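The Screw Is the Easy Part

Ask people what they want a robot to do and the answers come fast. Fold the laundry, empty the dishwasher, clean the oven. Ask a repair shop and the list is just as plain. Open the case, pull the dead part, put in the good one, close the case. Companies have been promising both for a long time, and I wanted to know how close either one is.

I started at Furham, a refurbishing company that takes in old office computers and sells them on. Morena Sartori runs the shop floor. Her crew handles about 200 desktops in a normal week, and most of them need the same small jobs: memory, a drive, sometimes a processor.

"It looks like factory work, but it isn't," she told me. "A factory gets the same thing every time. I get whatever was under somebody's desk."

She has put one arm on the job so far. It works on memory and drives, in machines a person has already opened and laid flat.

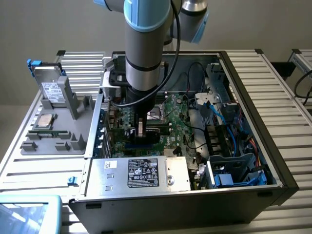
Jornano Magazine, Home and Work Desk

A memory module has to go in straight and with some force. Push too lightly and it doesn't seat. Push hard at a bad angle and you can crack the board. A person feels the click and stops. The arm has to get there from a force reading and a position, and the slots sit down among cables that never hang the same way in two machines.

The cables are the trouble. Hard parts stay where the drawing says they are. A wire moves when you touch it, and then it is in front of something else. Sartori's crew still tucks the wiring out of the way by hand before the arm gets its turn.

Parts are easier. A molded tray holds each one in a known spot, so the arm can go to a drive or a processor without searching. Somebody has to fill the tray, of course.

Drita Mladenović, an engineer who worked on kitchen robots at Gulomero before moving to shop equipment, says homes have the same problem with none of the help. "In a shop I can ask for a tray," she said. "In a kitchen I can't ask a family to put every fork in a slot."

Her last test there was unloading a dishwasher. On a good day the robot needed 9 minutes for the top rack, and it left the bowls for a person. Floors went better, and so did wiping a clear counter. Towels were slow but possible. Fitted sheets were dropped from the plan.

So, can they do chores yet? Some, if a person sets the job up first. Sartori figures her arm saves one worker two hours a day, mostly on memory swaps in common models. She plans to try a second arm in September, on drives only. The unusual machines will stay on the hand bench by the door.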